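Laundry & Garment Care > Finishing Equipment > Tables

Gandholm Flat Finishing Table, Model 984
By Marloes Van den Broek, Product Information
August

The Gandholm 984 is a fixed-height finishing table for on-premises laundries in hotels, residential care homes and schools. It is intended for inspecting, folding and stacking garments and small flatwork after drying. The table is supplied without heating or suction and does not replace a pressing station. Customers who require a vacuum board should consult the Nomemard range, which is listed separately under Pressing.

Work surface

The top is a single smooth white panel with no center joint. Seams were left out of this model at the request of laundries that handle knitwear, where a raised edge can catch a loop and pull a thread. The surface may be wiped with a mild detergent solution at the end of each shift. Abrasive pads, chlorine bleach and solvent-based spot removers should not be used on it. Spot removal should be carried out on a separate board, and the garment rinsed and dried before it is returned to the table.

The top is not rated for contact with a hot iron. A folded cotton pad does not give enough protection, and marks caused by irons are excluded from the warranty.

Load and stability

The permitted load is 300 pounds, evenly distributed. Staff should not sit or stand on the table. Each leg has a leveling foot with a locking nut, and the feet should be checked after the first week of use, when most floors show whatever unevenness they have. On tile floors with a slope toward a drain, the long side of the table should run across the slope.

Two tables may be joined end to end with the Grasso coupling kit, ordered separately. The kit contains 2 plates and the necessary bolts. Joined tables should be leveled together and not one after the other.

Placement in the laundry

The table should stand between the dryers and the storage shelving, with enough room on the dryer side for a cart to be turned. Clean and soiled work must not share a surface. Where space does not allow a second table for sorting, soiled articles should be sorted directly into carts or bags.

Lighting deserves more attention than it usually receives. Stains on pale fabrics are easily missed under a single lamp placed behind the operator, who then works in his or her own shadow. A fixture mounted over the far edge of the table gives better results.

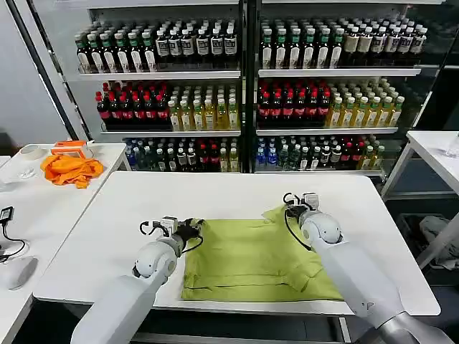 Folding methods differ from one house to the next, and Gandholm does not prescribe one. It is advisable, however, to settle on a single finished size for each class of garment and to post it at the table. Shelving can then be set to that size, and stacks will stand without leaning. Knitted shirts should be stacked no higher than the shelf allows without compression -- pressure on the lower pieces sets creases that are difficult to remove later.

Options and spare parts

Lower shelf, open wire. Fits all tables in the 984 series.
Edge guard, set. Recommended where carts pass close to the table.
Locking casters. Not compatible with the Grasso coupling kit.
Replacement leveling foot, single.

Ordering and delivery

Orders are accepted through Gaketon and its authorized dealers. Delivery is normally made within 21 working days of confirmation. The table arrives in one carton with the legs detached, and assembly requires two persons. Deliveries above the ground floor must be arranged in advance. Orders confirmed after noon on Thursday are entered the following week.

Any damage to the carton should be noted on the delivery slip before it is signed. Questions regarding bulk orders or joined installations may be directed to Teun Vanhove, Institutional Sales -- please have the room dimensions and the position of the doors at hand.

Last updated: August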